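Sokdale two-arm cell: setting up and looking after the bench
Posted 1/25/21
Shares 134 | Comments 3

The Sokdale cell is a two-arm bench used for picking and sorting small electrical parts: push buttons, switches, empty enclosures and similar. The arms are mounted at the back of the table and work towards each other. Parts go on the open surface in front of them, or in a divided tray when the job calls for sorting by compartment. These notes cover the yearly January service and the checks done between services. They replace the sheet that used to hang by the Rastside bench, which was written for a single arm and had the wrong torque order for the base plates.

Left and right in these notes always mean the robot's left and right, as if standing behind the bases and looking out over the table. The fixed camera looks from the other side, so the right arm is on the left of its picture. Most wrong-arm faults in the log come from this. Read the label on the controller before pulling any connector.

Mounting plates
Both bases sit on metal plates. Power down at the controller first, then at the strip. Clean round each plate with a dry brush and check the fixings in diagonal order. If any fixing moves, re-seat that arm and repeat the calibration for both arms, as the two share one table frame. Do not shim a plate. The 2019 shims have been taken out and should stay out.

Corner brackets on the table are checked at the same time. They hold the surface and nothing else, but a surface that creeps by a millimetre or two will put every taught height near that corner out by enough to matter with small switches.

Cables
The wrist cable on each arm needs enough slack to let the wrist turn through its full range and not so much that the loop drags across parts. Set it with the arm at full reach over the middle of the table, then drive the arm home slowly and watch the loop the whole way. Ties go on the straight runs only. A tie on the bend will mark the jacket within a few weeks.

We change the wrist cable at 400 hours of running, whether or not it shows wear. The Arness sleeve can be reused once if the ends are clean. Cables on the floor in front of the bench are the weak point of this installation. They need sorting into power and signal before anything else is added, and the strip should be lifted off the floor when the new tray is fitted under the table. That job is still open.

Layout for the reach check
The check after a service uses loose parts of mixed height and shape, spread over both halves of the table. Tall parts, flat parts and something awkward to grip. The cabinet stays where it is, between the bases, so that the check includes the keep-out volume round it.

Fixed camera view. Both arms in over the table with the drawer cabinet behind, the mushroom-head buttons and orange box on the right arm's side, the white curved strip and a small switch on the left arm's side. 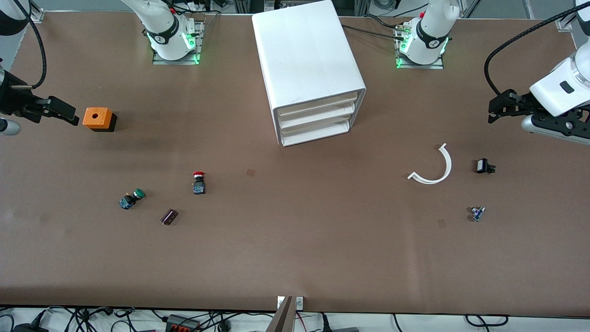
A reader at Rastside asked whether the cabinet could be moved off the table altogether, on the grounds that their own keep-out volume had caused more stopped cycles than any real fault, and that the drawers were only being opened by hand in any case.

It could be, and for a bench used only for open sorting it probably should be. At Sokdale the drawer jobs come round often enough that we leave it in place. If yours is moved, delete the volume from both arm configurations and save each one separately. Saving from the left arm does not update the right. The old Tapsell controller did copy the change across, which is where the confusion starts.

Gripper fingers
Wipe the finger faces with a lint-free cloth, slightly damp with water. No solvent. Close the fingers on a feeler gauge at the tip and again near the root. The two readings should agree. If they do not, loosen the finger screws, close the gripper lightly on a flat block, and tighten with the gripper still closed. Reset the zero afterwards.

Fingers are swapped as a pair. A new one next to an old one will hold a square enclosure well enough but will roll a round button body out of the grip - the operator then raises the force, and the bracket takes the load. Two brackets were lost that way before the rule was written down.

Wrist cameras
Each wrist camera is fixed close behind the fingers and sees both tips at the bottom of its picture. That is wanted. The position of the tips in the picture is the quickest test of whether the mount has shifted. Save a reference picture after every service with the gripper open, and compare against it at the start of the week.

Lens cleaning is with the blower first and cloth second. Let the picture settle for 300 seconds after switching on before comparing anything. Strong light from the room side washes out the far part of the view at some wrist angles, and the exposure should be locked on the work surface before the tray is taught.

Wrist camera view over the divided tray. Finger tips at the bottom, with a black and blue part beside them in a compartment, lying partly on an orange disc. 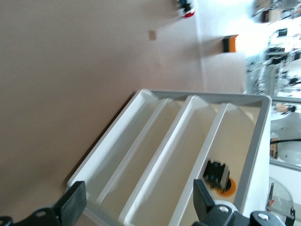 Tray positions are taught from the compartment floor upwards. Bring the open fingers down along the line of the dividers, never across it, and stop as soon as the tips are below the rim. Record that height, back off, and repeat at the other end of the same compartment. If the two heights differ, the tray is not sitting flat. Find out why before going further.

The dividers have a flared top edge, so the clearance at the rim is less than at the floor. Use the rim figure for the approach. Parts that have come to rest on top of other parts should be picked at reduced speed with the force limit at its lower setting, and the arm should lift straight up before it turns.

After the tray has been taught, run the full sort with the lids off the cable ducts and a hand near the stop. Note the following in the log:

Hours on each arm
Finger set fitted, with date
Gauge readings at tip and root
Any fixing that moved, and which plate
File name of the wrist reference picture, left and right

The left wrist on this cell has a slight tick when reversing at low speed. It was there when the arm was delivered and has not changed. Log it only if it gets louder or moves to another joint. The spare set of fingers is kept in the top drawer in a marked bag, and the feeler gauges go back in the same drawer when the work is done.

Related items
Rastside bench: changing over from one arm to two
Arness cable sleeve, cutting and fitting
Tapsell controller: backing up before an update
Teaching heights on a soft surface
Sokdale service log, blank sheet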